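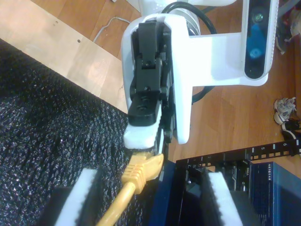
White foam pads on the fingers, yellow cable between them.

I wanted to love the Bokier pad kit, and for a good part of June I did. It comes from Drasar in a flat cardboard box with 16 foam pads, a strip of spare adhesive and a licence for Ongart, the little program that sets how hard the arm is allowed to push. We paid £95 for ours. If you've ever tried to get a bare metal finger to hold a network plug without marking it, you'll understand why I ordered it the same evening I read about it!

Fitting is lovely. You peel, press, leave them overnight (the leaflet says an hour, but do leave them overnight) and the grip is gentle and quiet. Our job is patching a small rack: pick the cable up off the mat, carry it over, push it into the switch, let go, and round again. The first few days were so smooth that I went and made tea during the runs, a habit I have since given up.

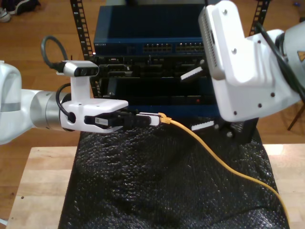
What went wrong

On run 101 the plug turned slightly in the fingers as it met the port. It shouldn't have mattered much, as Ongart is meant to feel the resistance and back the arm away. It didn't. The foam gave, the fingers carried on forward, and the program seems to have read all that squashing as ordinary travel. By the time I'd crossed the room to the stop button we had bent pins in one socket and a latch snapped clean off the plug.

I set the force limit lower and tried again with a scrap cable, my hand on the button this time. It overran again, three times in a single afternoon. With fresh pads it behaved. Worn foam is the trouble, then, and the program has no way of knowing how worn the foam is – nor does the leaflet say when to change it. 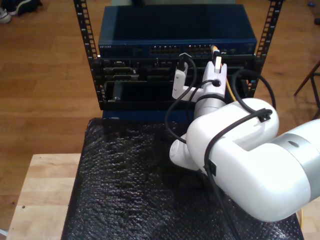 Lining up an orange-tipped connector with the right-hand sockets.

Drasar were kind about it, I will say that. They answered by the next morning and sent a replacement pack, and suggested changing the pads every 50 runs or so. I do wish that had been printed on the box. I also asked whether Ongart could count runs and put up a warning, and was told it was "on the list".
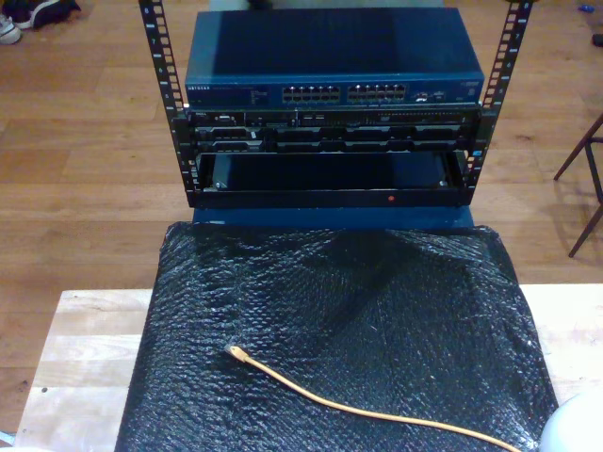 So for now I keep a pencil tally taped beside the stop button, and I've put a hard travel limit in the arm's own settings, so that it can't go past the face of the switch whatever Ongart believes. Please do that before your first run if you buy this kit. I'd still rather have these pads than the Guromix rubber ones, which left black smears on everything, but I can't recommend leaving them to work alone.

3 out of 5, and I'd happily go back and change it if they fix the program.

Share this review (16)

3 comments

Guest: Same overrun here, but on USB plugs. We noticed the foam going shiny at the tip a day or two before it started.

Guest: Does the travel limit slow it down at all? Ours is already painfully slow.

Reply from the author: Not that I can tell. It's only a stopping point, the speed is set separately.

We use cookies to remember your preferences. Accept | Manage settings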